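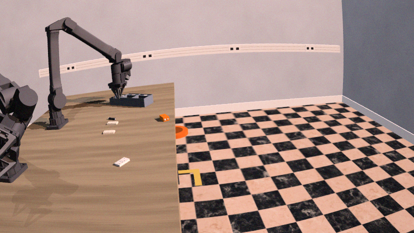

Residents of Wemura have asked for the water main replacement on the Cedley line to be finished before the summer peak, according to one written submission, which put the number of pressure complaints in the street at three since autumn and asked why the southern end had been left until last. The submission was among those tabled with the project update released on September 27, 2024.

The update confirms that stage two of the renewal will go ahead with a revised order of works. The Cedley line carries drinking water from the Okafor reservoir to 1,857 connected properties, most of them houses. Its oldest section is cast iron with lead-run joints. The replacement pipe is ductile iron with a cement mortar lining, laid at a nominal diameter of 100 millimetres in side streets and larger on the trunk section.

Pressure logging over the winter showed that the southern end drops below the service target during the evening peak. The report attributes the loss to internal scale, which narrows the bore and roughens the pipe wall, and to a partly closed valve near the Etier Road crossing. The valve has since been opened fully and tagged. Pressure at the nearest hydrant improved, but the readings further down the line changed very little.

Under the old program, crews would have started at the reservoir and worked south. The new order moves the two southernmost sections to the front. This means a temporary above-ground bypass will be needed for longer, as the new sections cannot be joined to the trunk until the middle of the line has been replaced. The bypass will be chlorinated, flushed and sampled before any property is connected to it.

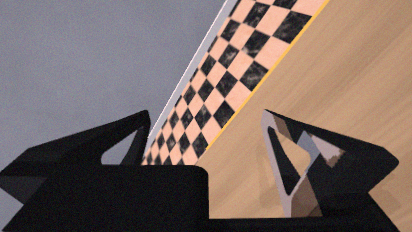
Shutdowns and notice periods

Each property will have its supply interrupted twice: once when it is moved to the bypass, and again when it is moved to the new main. Interruptions are planned for weekdays between 9 am and 3 pm and should be no longer than 6 hours. Written notice will be delivered at least two business days ahead. Households that rely on water for home dialysis or similar treatment can register for a phone call as well, and a tanker will be parked at the Etier Road end during each shutdown.

After reconnection, residents are advised to run the cold tap closest to the meter for a few minutes. Cloudy water at this stage is usually trapped air and will clear from the bottom of a glass upwards. Brown or yellow water should be reported if it has not cleared after ten minutes of running. Washing machines and dishwashers should be left off until it has.

The meter itself stays where it is in most cases. Where the existing service pipe is galvanised steel, the section between the main and the meter will be replaced in polyethylene at no charge. Pipework on the house side of the meter remains the owner's responsibility, and the report notes that some owners may still see low flow after the work if that pipework is also galvanised. A pressure and flow test at the front tap can be booked once the new main is in service.

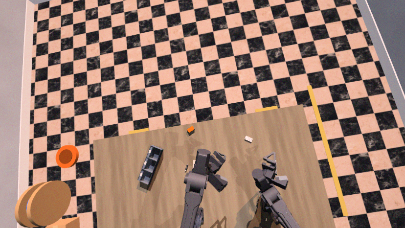
Road reinstatement will follow in two passes. Trenches will be backfilled and given a temporary asphalt seal on the day they are closed, then left to settle for 11 weeks before the final surface is laid. Footpaths and driveways will be restored in the material they were built in, except for coloured or patterned concrete, where the owner will be asked to agree on a match before the pour. Nature strips will be topsoiled and seeded once the trench has settled.

Traffic on Etier Road will be reduced to one lane under signal control while the crossing is bored. Boring was chosen over open trenching to keep the road open, though the launch pit will take up nearly 6 metres of the parking lane on the northern side. The bus stop next to the pit will be closed for the duration, with passengers directed to the stop before it.

The budget for stage two is unchanged. Savings from re-using the existing valve chamber at the reservoir offset most of the longer bypass hire — the remainder comes out of contingency. Tenders for the trunk section have not yet been called, and the report gives no start date for that part of the work. Drawings of the revised staging, with the location of each isolation valve and hydrant, can be viewed at the Wemura service counter during office hours. Written comments on the traffic plan are being accepted at the same counter.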